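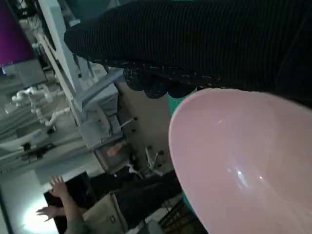 **Wording a death notice when the family is scattered (long, sorry)**

**marigold_porch** wrote:

My aunt passed a week ago Thursday and I've been handed the job of writing the notice for the paper, I suppose since I'm the one who writes the Christmas letter. The Te Moana chapel has been lovely to us and gave me a sheet with blanks to fill in, but my aunt was not a fill-in-the-blanks kind of person! She was married twice, she raised two stepsons who still call her Mom, and she had a cousin in Grudberg she talked to on the phone every single Sunday of her life. Do I list the stepsons as sons? Does the first husband get a mention? The paper allows 140 words before they start charging by the line, and I've used up most of that just on who is related to whom.

**Tane Costigan** wrote:

I'm so sorry about your aunt. I wrote my dad's notice in June and remember sitting at the kitchen table with that same sort of sheet, crossing things out until my coffee went cold. If they call her Mom, they're her sons, and I'd put them down that way and let that be the end of it. For the first husband, we had a similar situation and wrote "she was previously married to" with his name, just the one line, and his side of the family thanked us for it at the visitation.

**oldbrickchurch** wrote:

I have to disagree a little with Tane, and I mean it kindly. Folks who do family history lean on these notices years later, and I have personally lost whole weekends to a "son" who was a stepson with a different last name. You can say "her stepsons, whom she raised as her own" and it's every bit as warm. It's also accurate, which my grandmother would have said matters most in print.

**Tane Costigan** wrote:

Well, I see that, but the people reading it this week are the ones who are hurting, and "step" can sting when it's in the newspaper. My brother-in-law got listed under "also survived by" once and he brought it up for years!

**pew_nineteen** wrote:

Why not ask the two of them? When my uncle died we called everyone on the list before it went in, and one of the kids had a strong feeling that none of us would have guessed. It took an evening of phone calls and we caught a misspelled middle name while we were at it.

As for length, put the short version in the paper (name, age, town, when and where the service is, where memorials can go) and give the long one to the chapel for their website, where they usually don't mind how much you write. Ours ran a full page, bowling scores and all.

**oldbrickchurch** wrote:

Pew is right about asking, and if the boys want "sons" then I'll happily be outvoted. Do please include her maiden name, though, and the cousin too. Cousins get left out all the time, and a Sunday phone call that went on that long deserves a line.

**marigold_porch** wrote:

Thank you all, I had a little cry over this and then I got on the phone. The older one said "sons" straight off. The younger one said he'd like "stepsons" because he doesn't want his own mother's people to feel passed over, and I never would have thought of that. So now I have one of each! I think I'll write "the boys she raised" and then give both their names in full, and they've each said that sounds fine.

The first husband gets his one line on the website and stays out of the paper. Cousin is in, with Grudberg spelled out. Service is at 11:00 on Saturday with lunch downstairs afterward, and I still have to call about the ham.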